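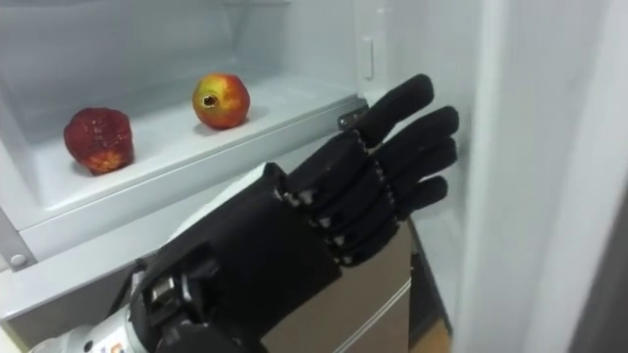
Lagerung von Obst und Gemüse im Haushaltskühlschrank
Handout zur Einheit 8, Grundlagen der Hauswirtschaft
Bildungszentrum Trakstead, Stand Januar 2019

1. Wozu diese Einheit

In der letzten Einheit ging es um Trockenvorräte. Jetzt folgt der Kühlschrank, und zwar zunächst nur der Teil, der Obst und Gemüse betrifft. Milchprodukte, Fleisch und Fisch kommen in Einheit 9 dran. Wer die Tabelle zu den Lagertemperaturen noch nicht hat, findet sie im Ordner im Vorraum der Lehrküche.

2. Temperaturzonen

In einem Kühlschrank ohne Umluft ist es nicht überall gleich kalt. Kalte Luft sinkt ab. Am kältesten ist es meist auf der Glasplatte über dem Gemüsefach und an der Rückwand, am wärmsten oben und in der Tür. Das Gemüsefach liegt zwar unten, ist aber durch die Platte abgedeckt und deshalb etwas wärmer und feuchter als der Bereich darüber.

Bei Geräten mit Umluft sind die Unterschiede kleiner. Dafür trocknet offen liegende Ware schneller aus.

An der Rückwand kann Obst anfrieren, wenn es direkt anliegt. Zwei Finger breit Abstand reichen.

3. Was hinein gehört und was nicht

In den Kühlschrank: Beeren, Kirschen, Trauben, reife Birnen, Äpfel (getrennt von anderem Obst), Feigen, Granatäpfel, Salat, Spinat, Möhren, Brokkoli, Blumenkohl, Lauch, Radieschen ohne Laub.

Besser draußen: Bananen, Mangos, unreife Avocados, Tomaten, Auberginen, Kartoffeln, Zwiebeln, Knoblauch, ganze Kürbisse.

Zitronen und Orangen halten bei Zimmertemperatur ein bis zwei Wochen, kühl gelagert länger. Gurken und Paprika sind kälteempfindlich. Wenn sie in den Kühlschrank müssen, dann ins Gemüsefach und nur für wenige Tage.

4. Beispiel Granatapfel

Der Granatapfel eignet sich gut als Übungsobjekt, weil die Schale viel aushält und man Fehler bei der Lagerung erst spät bemerkt. Er reift nach der Ernte nicht nach. Eine Frucht, die beim Einkauf wenig Geschmack hat, wird durch Liegen nicht besser.

Ganze Früchte
Bei Zimmertemperatur halten sie ein bis zwei Wochen, im Kühlschrank mehrere Wochen, oft zwei Monate. Die Schale wird mit der Zeit ledrig und trocknet ein. Das allein ist kein Mangel, die Kerne können darunter noch saftig sein. Weiche, nasse Stellen und ein muffiger Geruch am Kelch dagegen bedeuten: aufschneiden und prüfen, bei Schimmel die ganze Frucht wegwerfen.

Ganze Granatäpfel dürfen auf einem normalen Einlegeboden liegen, ohne Beutel. Sie sollen nebeneinander liegen und keine anderen Früchte drücken.

Geöffnete Früchte und Kerne
Angeschnittene Hälften mit der Schnittfläche nach unten in eine Dose legen oder abdecken und innerhalb von drei Tagen verbrauchen. Ausgelöste Kerne kommen in eine verschlossene Dose und halten drei bis fünf Tage. Sie lassen sich auch einfrieren – dazu auf einem Blech einzeln vorfrieren, danach umfüllen.

Hinweis zur Arbeitskleidung: Der Saft macht Flecken, die nach dem Trocknen kaum noch herausgehen. Beim Auslösen Schürze tragen und die Kerne in einer Schüssel mit Wasser herausbrechen. Die weißen Häute schwimmen oben und werden abgeschöpft.

5. Ethylen

Äpfel, Birnen, Pfirsiche und reife Avocados geben Ethylen ab. Das Gas beschleunigt Reife und Verderb bei empfindlicher Ware, vor allem bei Brokkoli, Gurken, Blattsalat und Kiwis. Im kleinen Haushalt reicht es, die Äpfel in einen eigenen Beutel zu legen und diesen locker zu schließen. Granatäpfel geben nur wenig Ethylen ab und können neben fast allem liegen.

6. Einräumen in der Lehrküche

Für die praktische Übung arbeiten wir an den Geräten der Reihe Mikkelsen in Raum 21. Die Geräte in Raum 20 bleiben geschlossen, dort lagert die Ware des Parallelkurses.

Ablauf:
– Hände waschen, Ware auf dem Tisch ausbreiten und durchsehen.
– Beschädigte Stücke aussortieren und zum baldigen Verbrauch bereitstellen.
– Gummibänder, Folien und nasses Papier entfernen. Laub von Möhren und Radieschen abdrehen.
– Nicht waschen. Feuchtigkeit auf der Schale fördert Schimmel, gewaschen wird vor der Verwendung.
– Ältere Ware nach vorn stellen, neue nach hinten.
– Feste, schwere Früchte auf den Boden legen, Beeren in flachen Schalen darüber.
– Tür schließen, sobald man länger überlegen muss.
– Lagerliste an der Tür ergänzen.

Runde Früchte rollen beim Öffnen leicht nach vorn. Ein Boden mit erhöhter Vorderkante hält sie zurück, bei glatten Glasböden hilft eine flache Schale.

7. Reinigung

Obstsaft sofort mit lauwarmem Wasser aufnehmen. Auf weißem Kunststoff bleiben Reste von Granatapfel, Kirsche und Roter Bete sonst als Rand sichtbar. Einmal im Monat Böden und Fächer herausnehmen, mit Wasser und etwas Spülmittel abwischen, trocknen, wieder einsetzen. Dichtung und Ablaufrinne nicht vergessen. Keine Scheuermilch auf Kunststoff.

8. Aufgaben bis zur nächsten Einheit

a) Den eigenen Kühlschrank an drei Stellen messen (oben, über dem Gemüsefach, Tür), jeweils mit dem Thermometer in einem Glas Wasser über Nacht. Werte notieren.
b) Eine Skizze anfertigen, in der steht, wo welches Obst und Gemüse liegt.
c) Im Arbeitsheft Batel Seite 44 lesen und die Tabelle ausfüllen.

Thermometer können im Vorraum ausgeliehen werden. Bitte in die Liste eintragen und zur nächsten Einheit wieder mitbringen.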